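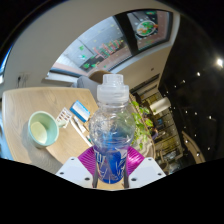
Howells has completed the August maintenance of the handling cell at its Melska site. The work centred on the two-finger gripper and its ribbed pads, and this thread sets out what was done and how the cell will be looked after from now on. The pads are the magenta parts pressed against the sides of the clear bottle; the white plates that carry them are punched with small screw holes, and it is the screws in those plates that need the most regular attention.

Background. Operators had reported that upright bottles were turning slightly in the grip when the cell was asked to lift and hold. Gert Magagula, who is responsible for the cell, took it out of service for 2 days so that the fingers could be removed and inspected on the bench.

Findings. The ribs on the left pad had worn smooth near the tip. The right pad was sound. One finger plate had also shifted on its mount, so the two pads were meeting the bottle at different heights. Neither fault would have stopped the cell by itself.

Both pads were replaced as a pair. Site practice had been to change only the worn one, but a new pad and an old pad do not give way by the same amount, and the bottle leans towards the softer side. The maintenance sheet has been amended accordingly.

Refitting. The plates were cleaned with a dry cloth and screwed down finger-tight, and the gripper was then closed on an empty test bottle. The screws were tightened fully only once the pads had settled. Iolo Parri carried out this step and Cadi Rowlands checked it.

The grip setting was then brought down from the old value to 85 on the Stirero controller. The previous value had been raised over time to make up for the worn pad – a common habit, and one that shortens the life of the new ones.

Acceptance test. The gripper must pick up, hold and put down the same bottle 9 times without the label turning out of line. The first attempt failed on the third lift. The right-hand plate was loosened, reset and tightened again, and the full run was then passed.

A note on cleaning. Solvent wipes must not be used on the pads. Warm water and a little washing-up liquid are sufficient, and the pads must be fully dry before the cell is restarted. Dust collects between the ribs and should be brushed outwards, towards the edge.

Routine checks. The plate screws will be checked at the start of each morning shift, before 8 am. The pads will be looked at once a week and changed every 3 months, or sooner if the ribs can no longer be felt with a fingertip.

Spare pads are held in the Lama store, in the drawer marked for the cell. Staff taking the last pair are asked to inform Preben Kragh the same day, as delivery has been slow this summer.

The revised maintenance sheet is now kept beside the controller and earlier copies should be destroyed. Questions on the grip setting should go to Gert Magagula – please do not change the value locally.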